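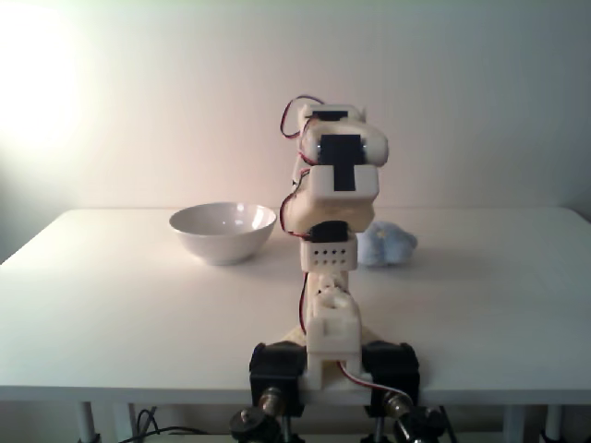 The club's printed arm, clamped to the front of the table, with the bowl and the blue plush it is being taught to handle.

Robotics club: what did we get for the money?

Readers of the June issue may remember that I was not keen on the robot arm. I said then that the after-school program had a soldering bench with two dead irons and a waiting list for the woodshop, and that a machine for moving small objects across a table seemed a strange thing to put ahead of either. Visitación Palacios, who runs the robotics club, wrote me a polite note suggesting I come and see it once it was built. So I went, and I stayed for two sessions, and I have some opinions.

First, the facts. The arm cost the club 400 dollars in parts, and 300 of that came out of the Paredes grant. The rest was raised by the students at the spring supper. The plastic pieces were printed on the club's own machine, a secondhand Pronetti that was given to us by a parent and that jams often enough for the students to keep a log. The full set of parts took 21 days to come off the printer, counting the ones that had to be done over. The motors are the hobby kind you can buy for a model plane. The whole thing is held to the table by two screw clamps, and one of the first rules I was told was to check them before you turn anything on.

The students call it Hodia. I asked why and got three different stories, so I will leave that alone.

The idea this term is that the arm learns by being shown. A student moves it by hand, or with a controller, through the job: reach over, close on the soft toy, carry it across, let go over the bowl. The program records the positions of the joints and a video of what happened. Do that enough times and the software is supposed to work out how to do the job by itself, even when the toy starts in a different spot. That is the claim, at any rate. I have heard a lot of claims about software over the years, and I asked to see the numbers.

To the club's credit, there were numbers. Siiri Sproģis, a junior, keeps them in a spiral notebook and did not seem bothered when I asked to read it. On the day I first visited, the arm had been given 21 tries on its own. It got the toy into the bowl in five of them. On the rest it stopped short, closed on nothing, or knocked the toy off toward the wall. Siiri's notes say which was which, in pencil, with the time beside each one.

Five out of 21 is not good. I said so. Siiri agreed and said the week before it had been zero.

I pushed on this a little. How do you know it's learning and not getting lucky? What happens if you change the toy? Rodrigo Sarmiento, who had been tightening a screw in one of the joints and hadn't said a word to me until then, answered that they had tried a wooden block and it had failed every time. He thought the program had mostly learned to head for something light blue. He also thought the white bowl on the white table against a white wall was a bad choice, because the camera has very little to go on, and that they should have thought of it in the first week. Amparo Cordero wants to keep the bowl and put a dark cloth on the table. They had a fairly long argument about it, and I would say it was the best part of the afternoon. No adult stepped in. It ended with an agreement to try both and write down the results.

That is where I have to give some ground. I had expected a kit, with a manual, and students following the steps so they could bring home a video. Parts of it are like that. The plans for the arm were downloaded, and so was most of the software, and when I asked Rodrigo what a certain section of the code did he told me frankly that he had no idea. But the measuring is their own work, and so is the arguing, and I have sat through adult meetings with less of both.

My other complaints stand. The club has ten members and one arm, and in the two sessions I watched, the same few people had their hands on it nearly the whole time. The newer students sat at the side table sorting screws. Ms. Palacios says a sign-up sheet is coming. I would like to see it on the wall. The wiring could use some attention too. It loops out from the joints on both sides, and Amparo told me a wire had been pulled loose twice this month by the arm's own motion. She has asked for clips, which cost next to nothing.

Then there is the Fotutwood meet. The club has entered the arm in the tabletop class, where teams have five minutes to clear a set of objects they haven't seen before. Given what happened with the wooden block, I can't see how this goes well. Visitación Zabala, our program director (and no relation to Ms. Palacios, in spite of the mail mix-ups), has already asked for space in the next issue for the results. I'd hold off on the large type.

The entry fee is paid, so they are going. I did suggest to Siiri that they take the notebook along and show it to the judges whatever the arm does that day. She said that was already the plan.

The two soldering irons, meanwhile, are still dead.

Club notes: The robotics room is open after school through the end of term. Students who want a turn on the arm should speak to Ms. Palacios. The club can use white or gray printer filament, cable clips in any size, and small objects in strong colors for practice, nothing breakable please. Donations can be left at the front office by 12/23/25.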